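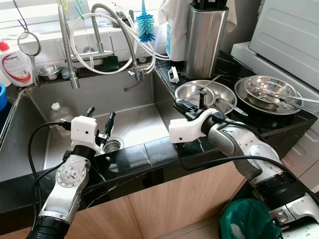 Last changed: April (version 3)

Clarel Sink Set – README

Contents of this file
What is in the set
Layout of the files
How things are named
Known problems
Use and contact

What is in the set

Clarel is a set of 1,000 pictures of kitchen sinks and the counter next to them, with a list of the household things in each one. It covers washing up: dishes, flatware, soap, brushes, sponges, cloths, faucets and the sink itself. Stoves, refrigerators and the insides of cabinets are left out, even where a corner of one gets into a picture.

The pictures come from 2 kitchens, listed in the files as Skurkdale and Cronin. Skurkdale has a deep single-basin stainless steel sink in a black counter with white veining, and it makes up the larger part of the set. Cronin has a white double sink and a drainboard. The two were labeled with the same word list so that they can be used together or apart.

Version 3 replaces the old Plollitz word list. If you have scripts written for Plollitz names, use the file old_names.csv to convert them. Version 2 is no longer kept up.

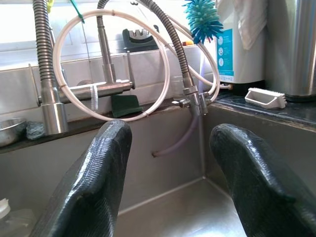 Each kitchen has its own folder. Inside are the pictures, one file of labels and a plain text file of notes. The label file has one row per thing per picture, with these columns:

picture – the name of the picture
thing – a name from the word list
place – where it is (see below)
sure – yes or no
note – free text, often blank

The place column takes one of five words: basin, ledge, counter, hanging or rack. "Ledge" means the strip behind the basin where the faucets are mounted. "Hanging" is for anything on a hook or hung from a faucet, like a bottle brush. A thing that stands on another thing gets the place of the lower one, so a bowl on a plate on the counter is marked "counter".

The sure column is there to be used. If a labeler couldn't tell a sponge from a folded cloth, the row says "no" and the more general name is given.

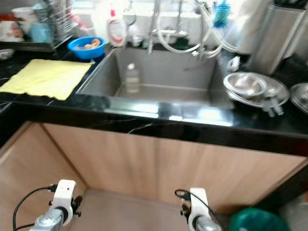
How things are named

There are 134 names in the word list. The full list is in names.txt, in alphabetical order. A few choices come up often enough to explain here.

Bottles. "Soap bottle" is used for any bottle with a soap label, pump or cap. A clear bottle with a plain cap is "bottle, clear", even when it has liquid in it, and it keeps that name when it is standing in the basin.

Bowls and plates. Metal ones are "bowl, steel" and "plate, steel". Plastic ones take a color: "bowl, plastic, blue". Very small steel dishes gave us trouble, and we settled on "dish, steel, small" for anything smaller than a saucer.

Brushes. A bottle brush is always "brush, bottle". All others are "brush, other".

Cloths and sponges. Each cloth is one row, no matter how it is folded. A cloth inside a bowl gets its own row and so does the bowl.

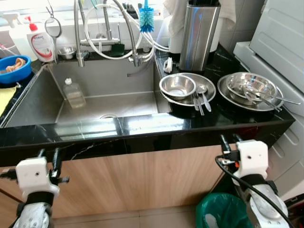

Flatware is labeled by the piece – spoon, fork, table knife – and not as a group. Knives in a block are the exception. The block gets one row and the knives in it get none, as most of the time only the handles can be made out.

Faucets and hoses are separate. A spring neck belongs to its faucet. Loose tubing is "tubing", one row per picture, however many loops there are.

Known problems

Window light washes out the wall above the sink in many Skurkdale pictures. Things in front of the window are sometimes marked "no" for that reason.

Steel on steel is hard to label. Some drain strainers were missed in the first pass through Cronin and have only partly been put back.

"Lid, steel" and "plate, steel" are mixed up in places, mostly where just the rim shows.

Use and contact

The set may be used for teaching and research. Please say which version you used. Labels were made by Omprakash Chauhan and checked by Marjorie Bloxham. Send corrections to Marjorie with the picture name and the row, and leave the old row in place when you do.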